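Locker changeover: what we need from you

2 min read

The gray lockers in the workroom are being reassigned, and everyone who uses one should read this before the end of the month. We have 64 compartments and a longer waiting list than we did in February, so lockers that are no longer used will go to new starters.

If you are keeping yours, put your name on the sign-up sheet with Iresha Uddin. If you are giving it up, take everything out, including anything at the back of the shelf, and leave the door unlocked with the key in it. Please don't hand keys in at the front desk - they get mixed up with the ones for the Jikel storeroom.
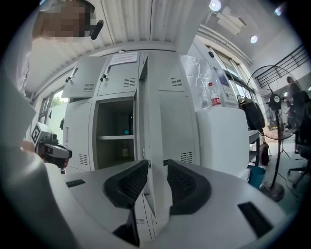

Tall compartments go first to people who change clothes on site. The small ones in the top row are meant for phones, wallets and badges. Rezaul Mridha has a short list of doors that stick or don't line up, and he will fix those once they are empty. Tell him if yours should be on it.

Food and open drinks should not be left in any locker overnight. Things found in unclaimed lockers will be bagged, labeled with the locker number and kept in the Hamham office for 50 days.

A lost key costs 130 to replace, the same as last year. Spares are held by Anoma Weerakoon, who can also open a locker for you if you have left your key at home.

Questions: ask Iresha or Rezaul at the workroom desk
3 shares | 2 comments
© Navaratnam Staff News
Back to top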